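Section 6. Checking the Work Cell Before You Rely on It

Read this section before you run the arm on anything you care about. It was written by Merja Kallio and revised in August after Aarne Kuusisto used the previous version for one Saturday and sent it back with most of the margins full. Where he was right, the text has changed.

A word about standards. The Dredik controller ships with a sheet of declarations, and the Gitex gripper module ships with another. These tell you what each maker was prepared to sign for when the part left the building. Neither maker has seen your table. The arm, the fingers, the thing being picked up and the furniture next to it have to be judged together, and the person who judges them is you. A conformity mark on a part is no evidence that your cell is safe. Treat anyone who tells you otherwise as a salesperson.

The same goes for this manual. Following all the steps below does not replace a written risk assessment.

6.1 What you need

The speed and force page of your controller, printed or on a second screen.
The risk assessment for the cell, in its current version.
A pen and the cell log.
A second person for steps 7 to 10.

Note: "Collaborative" on the cover of a brochure describes how an arm may be used. It does not describe how yours is being used today. A slow arm with force limits is still a bad neighbor if it is holding something sharp.

6.2 Before power

1. Walk all the way around the table. If you cannot get all the way around, write down which side you could not reach and why.

2. Press the emergency stop and leave it pressed. Check that you can reach it from every place where a person is going to stand during the task. "Two steps away" is not reach.

3. Follow every cable on the arm with your eyes from the wrist upward. A cable needs slack for the wrist to turn, and slack is what catches on things. Pull nothing. If a loop looks long enough to snag on the gripper or on a fixture, log it and fix it before going on.

4. Check that every clamp near the work area is closed and that its handle points away from the path of the arm.

5. Take off the table anything the task does not use. Coffee counts.

CAUTION: Do not use tape on the table as a safety boundary. Tape can tell a person where to put a part. It cannot stop an arm, and the controller does not know it is there.

6.3 Setting the limits

6. Open the speed page and set the manual speed to 20 percent. The Camik panel will offer to remember your last value. Decline. The last value was chosen by somebody else for some other job, and the panel gives no hint about either.

7. With the second person at the emergency stop, release the stop and bring the arm up. Leave the gripper open.

8. Enter the lowest working height for the fingers. Measure it at the spot where the part will be, and again at the far end of the work area. Tables are less flat than people think.

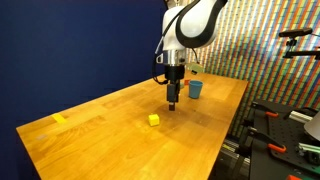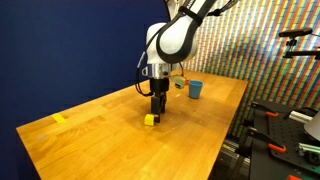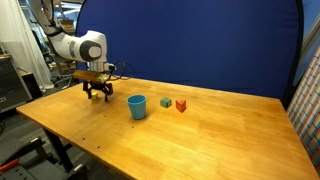

Clearance at the fingertips is where most cells on paper and most cells in practice part company. The height limit in the controller is a number for the tool center point, and it is only as good as the tool length somebody typed in. Change the fingers, forget to change the tool length, and the limit is now wrong by the difference, with no warning on the screen. With a small part such as the yellow cube, the fingers have to work just off the wood, so there is very little room for that kind of mistake. Take the tool length from the fingers that are mounted now. Do not take it from the data sheet.

9. Jog the arm to the pick position and then to the place position by hand control, one axis at a time where you can. Watch the elbow as well as the gripper. Most people watch the gripper, and it is usually the elbow that finds the wall.

10. Have the second person press the stop while the arm is moving at manual speed. Log whether it stopped and where. If you skip this step, do not write "OK" next to it. Leave it blank, so that the next reader knows what they are dealing with.

Note: The older edition allowed step 10 to be done alone. That permission has been withdrawn. Kuusisto's margin comment was "how, exactly?" and we had no good answer.

6.4 Obstacles that are part of the task

Parts and containers that belong to the task are also things the arm can hit. Light plastic items are easy to dismiss, and the usual argument is that knocking one over harms no one. That may be so. It also means the arm went somewhere you did not expect, and the next thing in that spot may be a hand.

11. Place every part and container where the task says it goes. Run the path at manual speed with all of them in place.

12. Move one item by the largest amount the task allows and run the path again. Repeat for each item. This is dull, and it is the step most often signed for without being done.

13. If anything is touched that should not have been, stop. Do not simply move the item back and carry on. Correct the path or shrink the allowed area, then begin again at step 11.

CAUTION: A camera over or beside the table is a sensor for the task. Unless it is safety-rated and wired as such, it does not protect anybody. Do not list it as a protective measure in the risk assessment. We have read assessments that did.

6.5 Going up in speed

14. Raise the speed in small steps. Run the full path at every step, and keep the stop within reach throughout.

15. Do not go to 100 percent just to see what happens. If the task does not need it, lock the limit at the value it does need and record that value.

16. After the last change, run the cell for 2 hours with a person present. The Miettinen checklist calls this "burn-in" and accepts a shorter run if no faults appear. We do not see what the absence of faults in a short run is supposed to show, and we do not accept it.

Note: You may hear that a cell which has completed 2000 cycles without a stop is proven. It is proven for those cycles, with those parts, in that light, on that table. Keep the count if you like it. It does not shorten any check in this section.

6.6 When to repeat the checks

Repeat everything from step 1 if:

the fingers or the gripper have been changed;
the table, a fixture or any equipment beside the table has been moved, even if it has been moved back;
the controller software has been updated, whatever the release notes say about "minor" changes;
the arm has struck anything;
you find a blank in the log and nobody can tell you what it means.

Repeat steps 2, 3 and 10 at the start of every working day. It takes a few minutes. If your schedule does not have a few minutes in it, the schedule is a hazard and belongs in the risk assessment with the others.

6.7 Signing

The person who did the checks signs. Their supervisor may sign underneath, but not instead. Write the speed limit, the lowest working height and the tool length next to the signature, in figures, with units. A signature alone says that someone owned a pen.

Keep signed pages with the cell. For fault codes shown during steps 7 to 16, see Section 9.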